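Butcher block top: oil or hard finish?

krajci_bench
Bought a Stirkora butcher block top in September for the garage. Narrow strips, no finish on it. Mineral oil or poly? It'll be a work table, no food.

mapleknot
Poly. Oil does nothing against glue and coffee. Three coats, sand between with 320.

gikus14
Disagree. Poly scratches and then you have to sand the whole top. With oil you rub more on and you're done. Mine is 14 years old.

mapleknot
And how often do you oil it?

gikus14
Twice a year. Takes ten minutes.

tomatostake
I used Killum hardwax on mine. Costs more than either but you can patch one spot. Whatever you pick, do the underside too or it will cup.

krajci_bench
Didn't know that about the underside. Mine is still bare on both sides. Is it too late?

tomatostake
No. Put a straightedge across it first. If it's flat, coat both sides the same day.

mapleknot
Agree on the underside. Still say poly.

gikus14
Also slot the screw holes if you fasten it to a frame. Wood that wide moves across the grain.

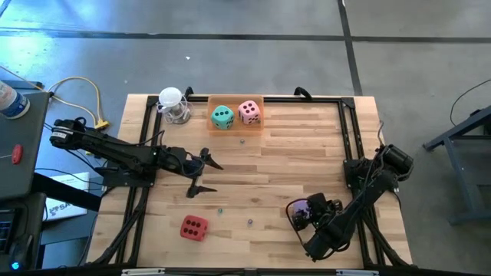 Washers under the screw heads, and don't crank them down tight.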